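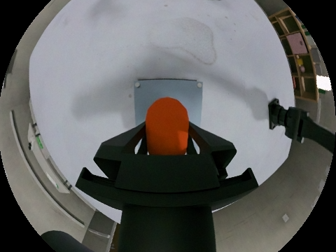 A gripper holds an orange piece over a square plate in the Besari simulation package. A second gripper is at right. Render: Raltik

Raltik opens orders for Besari tabletop simulation package

29 Apr 2022

Raltik has started taking orders for Besari, a software package that lets users set up and run two-arm tabletop work in simulation before trying it on real equipment. A one-year license for a single workstation costs $3,609. A trial version runs for 30 days and has no limit on the number of tasks a user can load.

The package is aimed at small labs, colleges and machine shops that own one robot cell or are still deciding whether to buy one. It was first shown to customers in March, when Raltik let a small group of existing users install an early build. The version now on sale adds the wide-angle view and a rewritten contact model for gripper fingers.

Besari comes with a furnished room instead of the bare gray floor found in many simulators. The standard room has a white work table with marks and stains on the surface, a wooden shelving unit with items in the cubbies, and wall paneling along one side. Users can change the lighting, swap the table surface, or strip the room back to the table alone. Raltik says the clutter is meant for people who train or test vision software and want backgrounds closer to what they have at work.

The wide-angle view copies a lens with heavy distortion. Straight edges bend toward the sides and the corners go black. The amount of bending can be set by hand or loaded from a lens calibration file. Users who don't want it can switch to a flat view at any point, including in the middle of a run, and the two can be recorded side by side.

Two gripper models are included in the base price. One is a two-finger type with angled fingers and thin inner pads, used by default on the main arm. The second has a boxier body and is meant for holding or passing parts. Both can be fitted to either arm. Finger force, closing speed and pad friction are set on one panel, and the settings can be saved under a name and reused in another task.

Raltik has included 100 ready-made parts, among them blocks, pegs, caps and plates. Each part has a weight and a surface setting that can be edited. Customers can import their own parts from common CAD formats, though the company says thin sheet parts with many holes may need to be simplified first or they will slow the program down. Soft parts such as cloth, foam and cable are not supported in this version.

Tasks are built from short steps: move, open, close, wait, release. A task can be run once or put on repeat with small changes to the starting position of the part. Results are saved to a plain table with one row per run, showing whether the part was picked up, where it ended up and how far it slipped in the fingers. Video is stored separately and can be turned off to save disk space.

The Besari license includes the first year of updates. After that, the software keeps working in the last version installed, but updates and support need a renewal. Raltik has not given a renewal price. Colleges can ask for a classroom license that covers one room of computers, which is quoted case by case.

An add-on that links Besari to real arms will be sold through Humon, which makes controllers for small two-arm cells. With the add-on, a task written in the simulator can be sent to a Humon controller and run at reduced speed. The link costs $800 on top of the license and works only with controllers running current firmware. Owners of other brands can export the joint positions as a text file, but they will have to write the conversion themselves.

Humon said in a statement that the link checks reach limits and arm-to-arm clearance before a task is sent. It does not check for fixtures or other equipment that the user has left out of the simulated room. "Customers should still make the first run slowly and with a hand near the stop button," the statement said.

Ziółkowski, a reseller of lab and training equipment, will handle sales and first-line support in Europe. The firm is preparing a Polish version of the manual. The program menus are in English only for now.

Early users have raised two complaints on the Raltik support board. The first is the time it takes to load the full room on older graphics cards. Raltik has responded with a low-detail setting, which replaces the shelf contents with plain boxes and turns off soft shadows. The second concerns the grip on parts with rounded tops. Several users reported that such parts tilted when the fingers closed high on the curve, even with friction set to the maximum. The company said the new contact model deals with most of these cases. It recommends closing on the straight sides near the base where the part allows it.

One college shop that used the early build for an introductory course told Raltik it had students write a pick-up task on the computer, then repeat it on the bench the following session. The shop asked for a way to lock finger force so that students could not raise it past a safe level. That setting is in the release and is found under the instructor menu, protected by a password.

Besari runs on Windows and Linux. A dedicated graphics card is required for the wide-angle view, and the installer will warn users whose card falls short. There is no Mac version and Raltik says none is planned. The software needs an internet connection once for activation and can be used offline afterward. Moving a license to another workstation is allowed, but the old one has to be released first from the account page.

The trial can be requested through a form on the Raltik site and does not ask for payment details. It includes both grippers, the standard room and the full parts set. Recorded video in the trial carries a small watermark, and task files made during the trial open in the paid version without changes. The Humon link is not part of the trial.

Orders placed directly with Raltik receive a download code by email. Customers in Europe who order through Ziółkowski will also get a printed quick-start sheet. A training session held online is available at extra cost for groups, with dates to be listed on the order page.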